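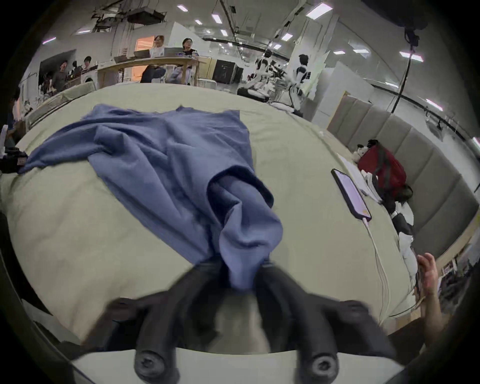
Figure 1. Blue cloth on a bed, held at a gathered fold.

4. Evening training and the night that follows

4.1 The league and its calendar

The Pumthorpe and District Hockey League has been running since 1908, and for most of that time its clubs have trained after dark. Players work during the day, pitches are shared with schools, and floodlit slots are handed out at a meeting before the season starts. A club that draws an early slot one year may well draw the last one the next. That habit of swapping is a gift to anyone who wants to study sleep in amateur sport, as the same squads turn up under quite different conditions with the same coaches, the same drills and largely the same journey home.

We followed six clubs through the autumn part of the season. Data collection opened on 16th October and closed when the league stopped for its winter break. Two of the clubs, Gemmont and Tilmont, share a single pitch and split each training evening between them, so that one squad is leaving as the other is warming up. We return to this pair several times below, and we make no secret of the fact that they are our favourite part of the whole study.

4.2 What the players recorded

Each player kept a paper diary beside the bed. It asked for the time the light went out, a guess at how long it took to fall asleep, any waking in the night that the player could remember, and a mark for how rested they felt on getting up. On training nights there were extra lines for the last meal, the time of arriving home and anything drunk after leaving the pitch. We kept the page short on purpose. An earlier version, tried on a handful of players before the season, ran to both sides of the sheet and came back half empty.

The diaries came back in far better shape than we had dared to hope. We ended with 192 complete ones, covering all six clubs and both the men's and women's sections. Goalkeepers were the most faithful diary keepers in every squad, which delighted us, though we can offer no explanation for it. Several players wrote in the margins as well. These notes were never asked for and have not been coded, but they shaped our reading of the results and we draw on them in 4.4.

Coaches filled in a separate sheet giving the content of each session and how hard they judged it to have been. Matches were logged in the same way. Cup ties in the Dobson Shield, which are played midweek under lights, were treated as a third kind of evening, apart from both training and ordinary league fixtures.

4.3 Late slots and early slots

Players in the late slot took longer to fall asleep than players in the early slot. The median difference between the two was 35 minutes, and it held across all six clubs. We had expected something in this direction, given that late finishers simply have less of the evening left, but the pattern stayed in place when we looked only at players who put the light out at the same time. Two players going to bed at the same hour, one of whom had trained early and the other late, did not settle equally quickly.

Gemmont and Tilmont show this most clearly. They use the same pitch, under the same lights, on the same evenings, and the weather that falls on one usually falls on the other. In November the two clubs exchanged slots by agreement, for reasons of their own to do with junior coaching. The difference between them changed sides with the slots. It is rare to be handed such a tidy comparison in amateur sport, and we would encourage other researchers to look out for shared pitches of this sort. There must be a great many of them!

How hard the session had been mattered less than we thought it would. Evenings that coaches marked as very demanding were followed by slightly slower settling, and the effect was weak enough that it disappeared in the women's section altogether. What did stand out was the last part of the session. Squads that finished with a full practice game slept worse than squads that played the game in the middle and ended with passing work or penalty corner routines, even where the coach had given both evenings the same mark for effort. A close practice game seems to follow people home.

Shield ties were a different matter again. Settling times after a tie were long whatever the start time, and they were long for the winners and the losers alike. Players left on the bench throughout were no quicker to sleep than those who had played the whole match. We had too few ties to say much more than this, and the comparison should be read with that in mind.

4.4 Notes in the margin

The margin notes are full of life. Many of them go over single moments of play: a missed tackle, a save, an argument with an umpire about a foot in the circle. Others deal with hunger. Late-slot players often described eating a full meal close to bedtime and lying awake afterwards, or skipping it and lying awake anyway. One squad began bringing soup to the pitch during the study, and their notes for the rest of the period are noticeably more cheerful. We did not plan for the soup and cannot separate it from anything else that was happening at the club, but it seems well worth a proper trial.

A smaller group of notes mentioned the drive home. Those who had been passengers wrote about talking through the session in the car; those who had driven wrote about bright headlamps and wet roads. Our diary had no line for this, and we would add one next time.

4.5 Limits

Guesses at how long it takes to fall asleep are known to be rough, and people who sleep badly tend to guess high. We have no reason to believe that late-slot players are poorer guessers than early-slot players, and the exchange between Gemmont and Tilmont gives us some comfort on that point. Still, a study using wrist-worn monitors would put the matter on firmer ground. The diaries also cover autumn only. Light evenings in spring may well change the picture, particularly for squads whose early slot then falls in daylight.

Lastly, every club here plays on artificial turf within a short drive of most of its players. Clubs in more scattered areas, where a late finish can mean reaching home close to midnight, may see much larger differences than ours. We are keen to hear from any that would like to take part – the diary is free to copy and takes very little time to fill in.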